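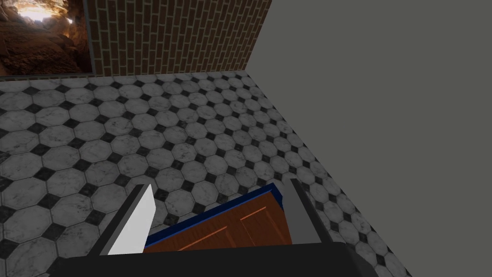
Gripper view from the Wulholm kitchen, our simulated test home.

Fridge door fault: runs on hold

We have paused the fridge door task in the Wulholm kitchen after a fault in the Rokano controller. In September's batch of 100 runs, 19 ended with the robot's body leaning well past its tilt limit while one hand was still on the handle. The controller should have let go and stopped. It kept pulling. 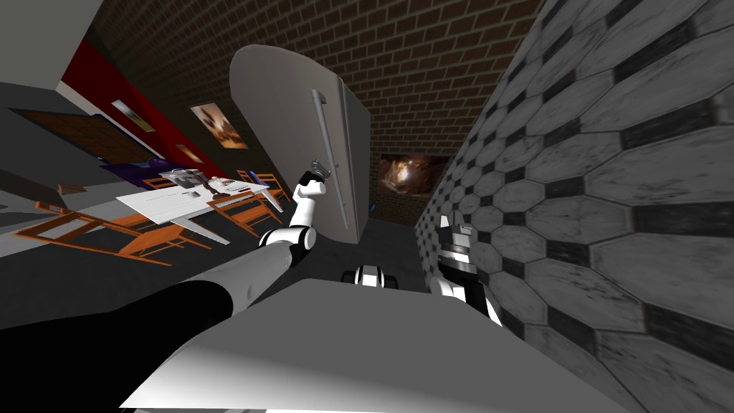 Birutė Petrauskas went through the logs and found that the tilt check was being skipped whenever a gripper reported contact. It came in with build 626, when the grip code was tidied up. The other 81 runs stayed inside the limit, so the summary page showed no warning — the alarm only looks at the batch average.

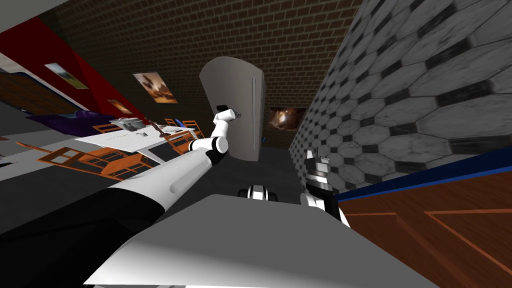

Ruben De Haan has put the check back so that it applies to both arms, gripping or free. He has also added a hard stop on handle force. The alarm will now go off on a single bad run.

Please don't load build 626 onto the real arms at Peltden. If you already have, roll back to the one before and let Birutė know which arm it was. Dvorak is on an older build and isn't affected.

Fridge runs start again once the new build has passed a full batch. Table and drawer tasks carry on as normal.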